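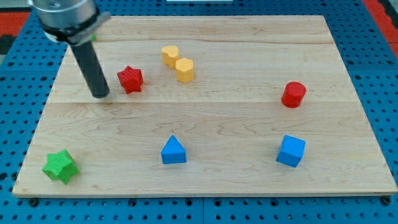 Light-coloured wooden board on blue pegboard.

Filed under: Opinion > Family and Kin
29 March 2018
Print this page | E-mail to a friend

Leave room for the aunts who weren't

My grandmother had eleven aunts, and by the reckoning of the registrar she had three. The other eight lived up and down the same lane in Skoscombe, or had come from the same valley before that, or had once nursed somebody's baby through a bad winter and been "Aunt" ever after. When I began putting our family down on paper, in the July after she died, I had all of them in my head as one big noisy party, and it took me the better part of a summer to discover that most of them had no right to be on the tree at all.

I say "no right" because that is what the tree told me. I was using Cloria, which a cousin had recommended and which I still use and still like (it is quick, it copes with my terrible scans, and it has never once lost anything of mine). But Cloria wants to know how every person is joined to every other person, and it offers you a list to choose from, and the list runs to parent, child, husband, wife and a few steps and halves. There is a box for adoption, so long as you have the papers. There isn't a box for "shared a wash-house with my great-grandmother for thirty years and is buried next to her". You may type it in the notes, of course, and I did, but the notes don't print on the chart, and it is the chart that gets rolled up and handed round at weddings.

I have been turning this over for a good while now, and I should like to argue, as gently as I can, that we family historians have let the shape of the form decide the shape of the family. I don't think anybody meant harm by it. Blood and marriage are what the registers recorded, and the registers are what we have, and it is a lovely thing to find a great-great-grandfather's shaky cross beside his name. I have cried over one myself, in public, at the microfilm reader in the Bowen reading room, and had a tissue passed over the partition by the person at the next machine. All the same, the register was kept for the parson's purposes and the landlord's purposes and later on the county's, and the people in it had purposes of their own which they didn't trouble to write down.

My grandmother's people came from Hinura, and if you come from Hinura yourself you'll know all this already and may skip a paragraph with my blessing. In the old way of telling it, a person there belongs to a hearth. You are born to one, and usually you die at it, but a hearth can take you in, and when it does the thing is done properly: you are fed at it on three evenings running, the oldest person present says your name together with the name of the hearth, and from then on you can't marry into it any more than a daughter of the house could. My grandmother told me this while shelling peas, and was quite cross that I thought it quaint. Her own mother had been taken in like that as a girl. When she recited her line (she could go back seven generations without stopping for breath) she went straight through her mother's new hearth, and the people her mother had been born to didn't come into it. She knew who they were. She simply didn't count them as her line, in the same way that I don't count my dentist.

Now, what was I to put on the chart? If I follow the blood, I get a line that my great-grandmother herself had left, and that her daughter never once recited. If I follow the recital, I get a line which a stranger with a spit test could prove wrong by teatime. I asked this question in a letter to a family history newsletter and had some very kind answers, nearly all of which said to follow the blood and put the rest in a footnote, for accuracy's sake. One correspondent wrote that sentiment is a fine thing but it isn't genealogy. I kept that letter, because it was put so plainly, and because I found I disagreed with it more each time I took it out.

It seems to me that accuracy depends on what you are being accurate about. Suppose you want to know which illnesses run in a family. Then by all means go by blood, and go carefully. But suppose you want to know who could call on whom for a loan of seed, who stood up at whose wedding, who was forbidden to marry whom, who got the good kettle and who felt slighted about it for the rest of her days. For those questions the hearth is the hard fact and the blood is the footnote. A tree that shows my great-grandmother under the parents she was born to is perfectly accurate about one afternoon of her life and rather misleading about the remainder.

And it wasn't only the Hinura side! My grandfather's family were Skoscombe through and through, chapel people, as English as suet, and when I went back to them with my eyes opened I found the same thing going on without any ceremony to mark it. There was a "cousin" in every letter who turned out to be the child of a lodger. There was an "Uncle" who left his tools to my grandfather in preference to two perfectly good nephews. I had passed over these people for years, looking for the real relations behind them, rather like somebody who keeps craning past the person who has come to the door.

I can hear the objection, because I have made it to myself in the small hours. If we let in everyone who was ever called Aunt, where do we stop? The largest tree I ever saw on Cloria had 2,000 names on it, all of them joined up by blood or by church, and the good soul who made it told me it was already too big to love. Add the wash-house friends and the lodgers' children and you'd have the whole county. There is also the awkward matter that families fib. A fair few courtesy uncles were something other than courtesy, and a fair few noble ancestors were taken in at no hearth at all and got into the story by way of somebody's after-dinner speech. I grant every bit of this. I have one of those noble ancestors myself, and took him off with a pang.

But the blood line has to stop somewhere too, and we don't usually think worse of it for that. We draw in the people we can vouch for. I would ask for the same test here and no looser one: did the people of the time treat this person as kin, when it cost them something to do it? By cost I mean a bed, a bequest, a grave, a marriage given up. When I put my grandmother's eight extra aunts to it, five came through with no trouble at all, one is still doubtful, and the other two, I'm sorry to say, were only called Aunt because children were expected to be polite.

As for how it might be done, I'm no designer and I shan't pretend to be. On my own chart, which is drawn by hand on lining paper and lives behind the wardrobe, I use a solid line for birth, a double line for marriage, and a line of dashes for anyone taken in. There are 124 people on it at present. My great-grandmother has a solid line going up to one pair of parents and dashes going up to another, and she looks very well on it, like a plant that has been given a second stake. I wrote and asked the Cloria people whether they might think of adding dashes, and had a civil reply to say that the suggestion had been passed along.

What I would really like, though, is for those of us with old relations still living to change the question. I spent years asking "and how was she related to us?", and I could see my grandmother's face close up slightly every time, because she could tell that a wrong answer would get somebody struck off. Towards the end I started asking "who did she belong with?" instead, and out it all came, the peas forgotten, whole evenings of it. I filled four notebooks and I wish it had been forty.

I still have the doubtful aunt to settle. She kept bees at the top of the lane, she lived to be 100, and a niece of hers is supposed to have a box of letters. I'm going over to see it after Easter, with a cake.

Tagged: kinship, oral history, family trees
11 comments | 124 shares
Print | E-mail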